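Giving up the afternoon snack, seven months in

October 29, 2023

I stopped eating between lunch and dinner in March. I said I would write something once I had enough to say, and I think I do now.

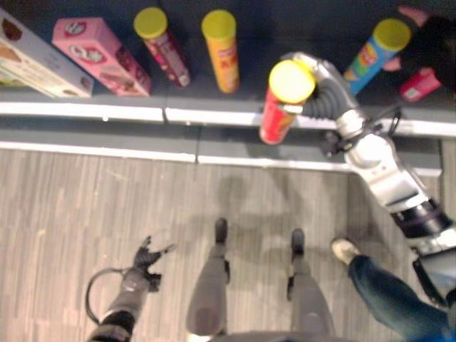 Effie MacKinnon wrote to me after my first post on this and said she had tried the same thing twice and failed both times at four o'clock. Her view was that I should move lunch later and leave the rest alone. I did that in the second week. Lunch went from noon to one thirty, and the worst part of the afternoon got a lot shorter.

My old habit was cookies or chips, whichever was open. I never sat down with them. I ate standing at the counter while I waited for the kettle, and then I took a few more back to the desk. When I wrote it all down for a week, the afternoon came to around 600 calories on a normal day. One day it was 678, and I had thought of that as a light one.

The first thing I changed was the shopping. I used to go to the store on my way home from work, hungry, and come out with things that weren't on the list. Now I go after dinner. The trip takes 20 minutes and I walk past the cookies without much trouble. I still buy them for my sister's kids when they visit. They go in the hall closet, behind the vacuum.

The second thing was tea. I had a box of Baloch tea that somebody gave me, and I started making a pot at three thirty. It's strong and a little smoky. I drink it with milk. When the box ran out I tried a different kind from Flindia and didn't like it as well, so I went back.

Dorothy Parsons asked in the comments whether I get headaches. I did for the first ten days or so. They weren't bad, and they went away by themselves. I was also short with people at work around that time, and I apologized to one of them.

I haven't been strict. On vacation I ate what I wanted, and at birthdays I have the cake. In August I slipped for most of two weeks when the office was moving and there was food on every table. I started again after that and it was easier than the first time.

I have lost a little weight, less than I expected. The bigger change is that I'm hungry at dinner and I cook properly. I used to pick at a plate of pasta at eight. Last night I made lentil soup with carrots and ate two bowls.

I'm going to keep going through the winter. The dark afternoons may be harder, and I have already bought more tea.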